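Stestier Home & Table Help
Kitchen and dining > Fruit, veg and storage

Tomatoes and fruit on my nan's satin tablecloth, where do I start?

Posted by Dilani Weerasinghe

Hello all, first time asking something here, though I've been reading for ages (mostly the stain threads, I've got two children). This is a bit of a two-parter so bear with me.

I've inherited my nan's dining table cloth. It's cream and satiny, with a big printed oval in the middle, all scrolls and flowers, and gold embroidery going round the edge. She had it out every single day of her life and I'd like to do the same, only she never kept food on it between meals and I do. Our kitchen is tiny, there's 90 centimetres of worktop if you don't count the bit where the kettle lives, so the fruit and the tomatoes have ended up on the dining table in front of the cabinet. I quite like it that way! It looks cheerful and people do eat more fruit when it's under their noses.

What I've got at the moment is tomatoes in different sizes, from little dark red ones up to the big brownish-red sort that my neighbour grows, plus mandarins, and usually some longans when the shop on Gukindale Road has them in. They used to go on one of nan's plates, the white one with pink roses and a thin gold line on the rim, but it all rolls off the minute anybody reaches over, and half of it ends up sitting straight on the cloth.
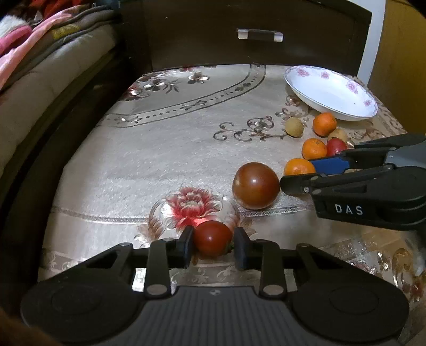
So, first part. Is it all right to keep tomatoes and mandarins and longans together like that, or does one of them set the others off? I had a batch of tomatoes go soft on me last week and I don't know if it was the company they were keeping or just the radiator, which is on that side of the room. My sister says everything should go in the fridge full stop, but she puts bread in the fridge as well so I'm not taking her word as gospel.

Second part is the cloth. I'm terrified of a tomato splitting on it. I don't want to cover it in clear plastic because my arms stick to it and it would be a shame to hide the flowers. There's one lovely big pinky-red one, a peony I think, and of course that's right where everything seems to land. Has anyone found something that protects a satin cloth but doesn't look like a café? And if the worst happens, what do you use on tomato juice? There's no care label, she'll have cut it off, she cut them off everything.

Thank you in advance, and sorry it's so long.

onuoha_kitchen
Helpful to 108 people

Hi Dilani, what a lovely thing to have and good on you for using it.

Food bit first. Tomatoes are happiest out of the fridge until they're properly ripe, so the table is fine for them. Sit them stalk side down if the stalk has come off, and if there's still a bit of green stem on, leave it on, they seem to last longer for me that way. Don't pile the big ones, they bruise under their own weight and you don't see it until you pick one up and your thumb goes in. Once they're ripe and you aren't going to eat them that day or the next, then I do put them in the fridge, and get them out an hour before tea so they taste of something.

Mandarins don't bother the tomatoes and the tomatoes don't bother them much either. The ones to keep away are bananas and apples, which give off the gas that hurries everything else along. If you've got plums about they'll do it too as they ripen. Mandarins will do a week or so on the table in a cool room, but do check underneath them, one mouldy one will have its neighbours by the weekend.

Longans I'd treat differently. The shells dry out and go brittle in a warm room and the inside starts to taste a bit like wine. I keep ours in the fridge in a paper bag inside a tub with the lid half on, and put out a handful at a time. My mother-in-law buys far too many every time she visits, so I've had plenty of practice!

I'd blame the radiator for your soft ones. Can you swap ends of the table? Even moving things along to the other end made a difference at ours.

As for the rolling, you want something with sides. A flat plate is never going to hold round things, however nice it is. Use the rose plate for cake and get a wide shallow bowl, or a low basket with a tea towel in it. Mine's a Doltesen bowl from the charity shop and it cost less than the tomatoes. Put a folded cotton napkin under the bowl and it won't scuff the satin either.

petra.m
Helpful to 20 people

I can only help with the cloth, I've got one very like it and I've ruined one before it so learn from me.

Tomato juice: lift off any pips and pulp with a spoon, don't wipe. Then cold water from the BACK of the fabric, so you're pushing it out the way it came in. Never hot. After that a drop of washing-up liquid in cool water, dabbed on with a white cloth, rinse, and dry it flat on a towel away from the sun. If you rub satin you get a dull patch where the threads have roughed up, and that doesn't come out. Mine had a dull patch the shape of Wales.

Before you do any of that on the real thing, try the soapy water on a corner that hangs down out of sight. Printed colours can run, and the gold thread on old embroidery can go a nasty brown if it stays wet, so keep the water off the edge if you can help it. If you think it might be real silk I'd take it to a cleaner. Nan's could be either, and with no label you're guessing.

For protecting it, I had a piece of felted table pad cut and put UNDER the cloth, which stops knocks but won't help with juice. On top I use a plain cream linen runner down the middle where the food goes. It catches nearly everything and goes in the machine at forty. You'd still see the oval border on both sides. Might cover your peony though, depending where you lay it.

Gaz1124
Helpful to 0 people

just eat the tomatoes quicker

Dilani Weerasinghe
Reply from original poster

Thank you both so much, and Gaz, fair enough.

I've moved everything down to the cool end and the longans have gone in the fridge in a paper bag. I did the corner test as well with a bit of washing-up liquid and no colour came off on the cloth, which was a relief. I've got my eye on a runner but I want to measure on Sunday when the table's clear, as I'd like to see if a narrow one would let the flower show. Petra, do you iron yours, and if so which side?

petra.m

Wrong side, coolest setting, with a tea towel in between. Go round the embroidery, don't iron over it.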